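**Saatguttauschbörse im Gemeindehaus: Wie ordnet man die Tische, damit es nicht im Chaos endet?**

Kategorie: Garten & Balkon › Saatgut › Tauschen und Verschenken

**Hildegard Reuter**

Hallo ihr Lieben,

im Februar machen wir zum ersten Mal eine eigene Saatguttauschbörse und ich freue mich schon jetzt wie ein Kind darauf! Angefangen hat alles mit der Zomumik-Runde, das sind ein paar Gartenleute aus drei Dörfern, die sich jeden zweiten Mittwoch treffen und viel zu viele Tomaten anbauen. Bei der letzten Zählung waren wir bei 138 Tütchen, und da fehlen noch die Bohnen von meiner Schwester (die hebt sie in Marmeladengläsern auf, ein Traum, alle Farben).

Der Saal ist klar, Kaffee und Kuchen sind auch klar. Was mir den Schlaf raubt, sind die Tische. Ich war letztes Jahr auf einer großen Börse, da lag nach einer halben Stunde der Salat bei den Kürbissen und die Chilis lagen überall, auch unter dem Tisch. Ich hätte gern ein festes Raster, in das man die Tütchen legt, so dass auch jemand, der zum ersten Mal kommt, sofort sieht, wo was hingehört. Gedacht hatte ich an Klebeband direkt auf dem Tisch.
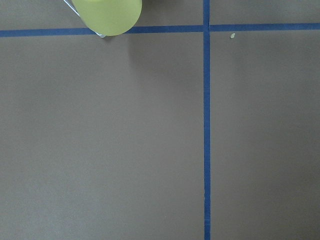

Meine Fragen sind jetzt: Wie groß macht ihr die Felder? Sortiert ihr nach Art (Tomate, Paprika, Bohne) oder nach Familie? Und wie haltet ihr es mit Tütchen, auf denen nichts weiter steht als »rot, gut, von Oma«? Solche habe ich nämlich reichlich und ich bringe es nicht übers Herz, sie auszusortieren.

Wir rechnen mit 40 Leuten. Die Tische sind die üblichen Klapptische, und wir dürfen ab acht Uhr früh in den Saal.

Liebe Grüße und schon mal tausend Dank
Hildegard

---

**tomatenfan_ute**

Liebe Hildegard, was für ein schönes Vorhaben! Ich mache das bei uns im vierten Jahr und es ist jedes Mal der schönste Tag im ganzen Winter. Ich schreibe einfach mal alles auf, was mir einfällt.

**Raster:** Ja, unbedingt! Malerkrepp geht gut, das lässt sich hinterher ohne Rückstände abziehen, wenn es nicht länger als einen Tag klebt. Bei empfindlichen Tischplatten legen wir vorher Packpapier aus und kleben dann darauf. Das hat den Riesenvorteil, dass man mit dickem Filzstift direkt in die Felder schreiben kann. Zieh zuerst die langen Streifen von einem Tischende zum anderen und danach die kurzen quer darüber. Wenn die Linien nicht ganz aufeinandertreffen, macht das gar nichts, bei mir hat noch jedes Raster irgendwo einen Versatz gehabt.

**Größe der Felder:** So groß wie ein Schuhkartondeckel. Kleinere Felder laufen bei Tomaten sofort über, größere sehen bei Pastinaken traurig aus. Für Tomaten plane ich immer mehrere Felder ein und teile dann auf:

- Stabtomaten
- Buschtomaten
- Wildtomaten
- Fleischtomaten (die sind immer als erste weg!)

**Sortierung:** Nach Art. Wir hatten es im ersten Jahr nach Pflanzenfamilien und ich fand das botanisch wunderschön, aber dann stand eine nette junge Frau zehn Minuten vor den Nachtschattengewächsen und suchte Möhren. Seitdem steht einfach »Möhren« da.

**Bohnen:** Bitte extra Tisch! Bohnentütchen sind schwer und dick und rollen, wenn sie aus Papier gefaltet sind. Und die Leute wollen sie ansehen. Ich stelle von jeder Sorte ein Schälchen mit ein paar Bohnen zum Anschauen daneben, da bildet sich sofort eine Traube. Meine liebste ist die Stangenbohne, die bei uns alle nur »die Barnby« nennen, violett gesprenkelt und so ergiebig, dass man im August anfängt, Nachbarn zu meiden. Ich schicke dir gern welche!

**Rot, gut, von Oma:** Eigenes Feld mit der Aufschrift »Wundertüte«. Ist bei uns regelmäßig leer, bevor der Kuchen angeschnitten wird.
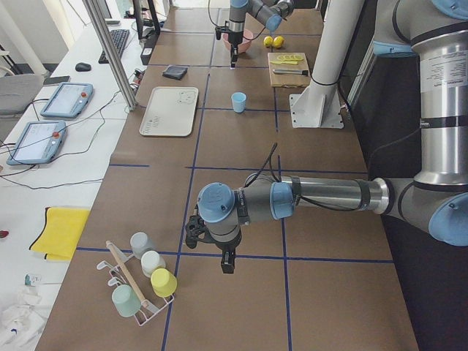

Noch etwas zum Ablauf. Nimm die Tütchen am Eingang an und lass sie von zwei Leuten einsortieren, die sich auskennen. Wenn jeder selbst ablegt, hast du genau das Durcheinander, das du beschrieben hast. Am Annahmetisch liegen bei uns leere Tütchen, Stifte und ein Zettel mit dem, was draufstehen soll: Sorte, Erntejahr, Ort, und ob es samenfest ist. F1-Hybriden nehmen wir nicht an, das schreiben wir auch so in die Einladung, dann gibt es an der Tür keine langen Gesichter.

Leere Tütchen brauchst du übrigens viel mehr, als du denkst. Wir hatten letztes Mal 300 gefaltet und mussten mittags noch Butterbrottüten holen.

Und Kürbis und Zucchini: Frag nach, ob von Hand bestäubt wurde! Sonst kreuzt sich da alles Mögliche ein, und bei Verkreuzungen mit Zierkürbis kann die Frucht bitter und giftig werden. Wer es nicht weiß, dessen Kürbiskerne kommen bei uns nicht auf den Tisch. Da bin ich streng, sonst bin ich ganz lieb.

Viel Spaß euch! Und bitte unbedingt berichten!!

---

**balkon_jochen**

Ich nehme Eierkartons. Klappt auch. Bei Paprika die Schärfe dazuschreiben.

---

**Terik**

Ute hat schon fast alles gesagt, zwei Sachen noch von mir, weil ich gerade selbst so begeistert von unserer letzten Börse zurück bin.

Wir hatten zum Schluss 399 Tütchen auf den Tischen und es hat prima funktioniert, obwohl der Raum klein ist. Die Tische standen von der Wand weg, so dass man von beiden Seiten herankommt. Das würde ich dir sehr empfehlen, es drängelt viel weniger. Dann aber die Beschriftung auch auf beiden Seiten! Hatten wir zuerst vergessen und die Hälfte der Leute las kopfüber.

Beim Malerkrepp würde ich ein breiteres nehmen, man kann dann auch auf dem Band selbst schreiben. Am Abend vorher kleben geht, wenn ihr in den Saal kommt, und sonst plant für das Kleben eine gute Stunde ein. Zu zweit macht es mehr Freude, einer hält, einer zieht.

Und frag mal in der nächsten Gärtnerei nach Anzuchttöpfen! Böttcher bei uns im Ort hat uns eine ganze Kiste gebrauchte geschenkt, die standen dann neben der Tür zum Mitnehmen. Die Kinder haben gleich Kresse gesät, der Boden sah aus wie ein Acker und alle waren glücklich.

---

**Hildegard Reuter**

Ihr seid großartig! Packpapier und breites Krepp stehen auf dem Einkaufszettel, die Bohnen bekommen ihren eigenen Tisch, und die »Wundertüte« ist beschlossene Sache. Meine Schwester will jetzt auch Schälchen aufstellen und sucht schon welche zusammen.

@Ute: Die Barnby nehme ich sehr, sehr gern! Magst du im Tausch eine gelbe Buschbohne, ganz zart, ohne Fäden? Ich schreibe dir eine Nachricht wegen der Adresse.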